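Workshop notebook: subtitles and print, Vigfúsdóttir feature

Print this entry | E-mail this entry

29th January

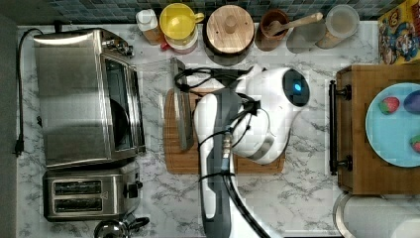 Cutting board and countertop, seen from overhead.

Watched the whole of the Vigfúsdóttir film again with the second-pass subtitles. It runs 120 minutes and I now know every one of them personally. The festival wants the file and a backup disc, and would like them before we have finished making them.

Reel one is fine. Hanna Didenko's translation reads well and she has stopped putting semicolons in the grandmother's mouth. Two titles still hang over the cut to the harbor. Trimmed both.

Reel two, the quarrel in the boat shed. Everyone talks at once for most of it. Marta Ostapchuk wants every line on screen. I tried it her way and it looked like a phone book. Went back to the main argument plus the uncle's insult, which gets the laugh. Marta has been told. Marta has views. See her note pinned over the bench, all three paragraphs.

Frame rate: the picture is 24 and always was. The subtitle file from Zetico came in at something else, so the titles start out right and wander off until the priest is answering questions before they are asked. Petro Koval restretched it and the last line now lands on the last line. He has kept the old file. Please don't open the old file.

Typeface. Fedir Symonenko asked for the thin one. White, thin, over snow. Did a test strip in the screening room and read it from the back row, or would have. Back to the heavier cut with a soft dark edge. Fedir says it looks like television. Fedir may sit in the front.

Sound. Low hum under the kitchen dialogue, left channel only. I blamed the mix, then the player, then the building. It was in the Nekach transfer from the start, and there is an e-mail from me last year saying so. Asked them for a clean one. They want to know which hum.

Money, for whoever reads this next: the quote for the full restoration of the short that plays before it is 3000. We have 2000. Firouzeh Sharifi thinks we could skip the scratch removal on the opening titles and call it texture. I have heard worse ideas in this room and signed off on several.

Still open
- the song over the end credits, subtitle it or leave it. Director says leave it. Distributor says subtitle it. Both wrote in capitals
- spelling of the village, we have it two ways in reel three
- Takura want a poster still with no text and both leads smiling. They don't smile together anywhere in the picture. I checked
- label the discs. Properly. Not "final new"

Next pass starts at the ferry. Petro has the good headphones.

This site uses cookies to remember your reading preferences. Accept | Settings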